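Stedstead Operations Forum
Board: Workplace Change
Topic: Two-arm sorting cell -- effect on the parts bench

Posted by k_yeoman
11 Feb 2019

Colleagues,

This thread is opened to collect comments on the sorting cell now under trial in the Bellamy building. The proposal is that the arms take over the sorting of small electrical parts between bins, and that the bench staff move to inspection and kitting. No position is to be removed under the proposal. Seven staff are affected. Comments will be passed to the Muler project office before the review in October.

Kelly Yeoman
Operations Planning

Reply from benchlead_2

I wish to record a concern. The parts bench is at present a seated job with some variety in it. Inspection, as described in the draft, is one task repeated for a full shift. I would ask that staff rotate between inspection and kitting at least every two hours, and that this be put in writing.

Reply from h.ellwood

The request for rotation is reasonable and I support it. I do not agree that the present job has much variety. The last count was 705 parts per person per shift, nearly all of them lifted from one bin and placed in another. Several staff have reported wrist pain to my office.

Hayley Ellwood
Staff Health

Reply from benchlead_2

The wrist reports are accepted. My point concerns what replaces the work -- a sore neck is no improvement on a sore wrist.

Reply from rostilon_shift_b

At Rostilon a similar change was made with 10 days of training, and it was too short. Staff were able to start and stop the arms but could not clear a fault without calling an engineer. I would ask for 20 days, with each person given time on the pendant.

Reply from k_yeoman

The training period has not been fixed. I will raise the figure of 20 days with the project office. For members who have not visited the cell, the bench layout is as follows.
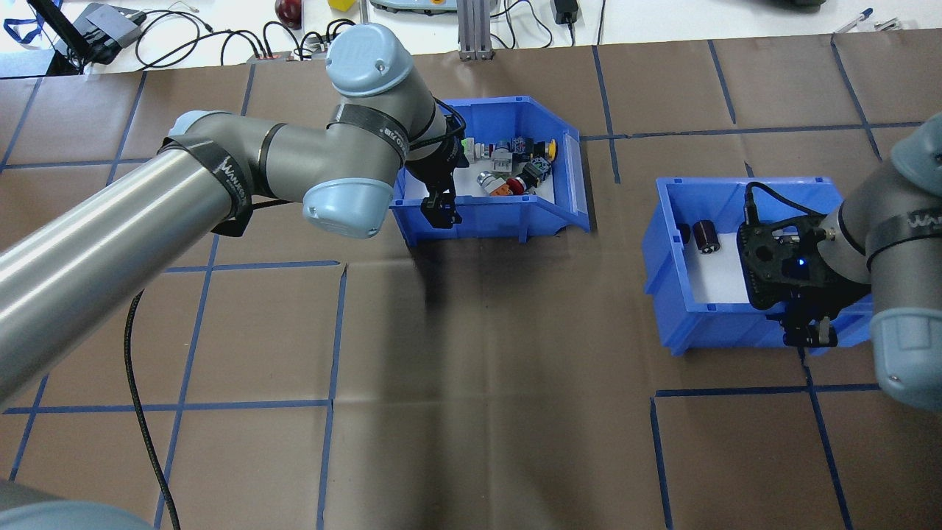
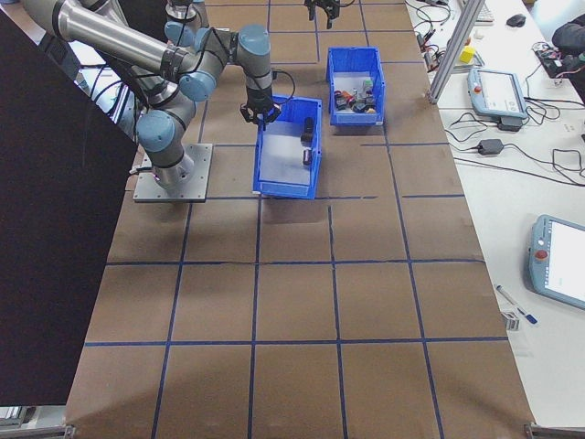

Both views show the blue bins on the taped grid, with the small parts collected in one of them.

Points carried forward to the project office

1. Written rotation between inspection and kitting.
2. Length of training, and pendant time for each person.
3. Seating and screen height at the inspection station.

Reply from benchlead_2

Please add a fourth point. The draft does not say who is responsible for a wrongly sorted part once the arms are doing the sorting. At present the sorter signs the tray card.

Reply from h.ellwood

I would leave the signature with the inspector.

Reply from benchlead_2

I disagree. The inspector would then be signing for work done by a machine that he or she did not set up. The point should go forward as an open question.

Reply from k_yeoman

It has been added as point 4, marked open. Further comments may be posted here until the end of the month.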